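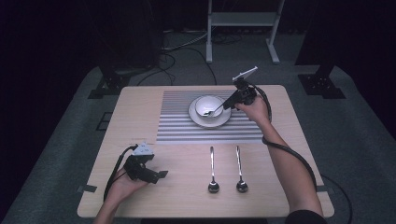

**Unit 7: Running an amateur football club**
Notes for participants, Clunham evening course, 11 February 2025

Please read these notes before the next meeting and bring the budget sheet from January.

## 1. What a club must have

A small club needs a written constitution, even if it is only one page. It should say who may be a member, how the officers are chosen and what happens to the money if the club closes. Many clubs begin without it, and the difficulty comes later, when two founders do not agree any more.

The league will also ask for:

- a bank account in the name of the club, with two signatures
- proof of insurance
- a home pitch, confirmed in writing by the owner
- one person trained in first aid at each match

## 2. Case: Grosatier Athletic

Grosatier Athletic entered the regional league with 12 registered players. This was enough to start a match, but with one injury and one suspension the bench was almost empty. In the second season the club opened its training to players from outside the district, and its mailing list grew to 238 names. The list did not cost anything. It was kept by the team secretary in a simple table.

The club paid 3000 pounds for the season at the Zacharias Road ground. Changing rooms were included, floodlights were not. Please notice this point, as we will return to it in the exercise.

## 3. Income

Subscriptions are the most secure income, but they arrive slowly. Ask for them monthly and begin before the season. A shirt sponsor is welcome, but the agreement should have an end date. Fleltano Sports Club lost its sponsor in the middle of the season and had no agreement on paper, so it could not claim the second payment.

## 4. Exercise

Work in pairs. Prepare a budget for Grosatier's third season, with evening training under floodlights. Write down which costs are fixed and which depend on the number of players. Mark every figure that you have guessed.

Reading for next time: chapter 7 of the course book, only the part on cup entry and travel costs.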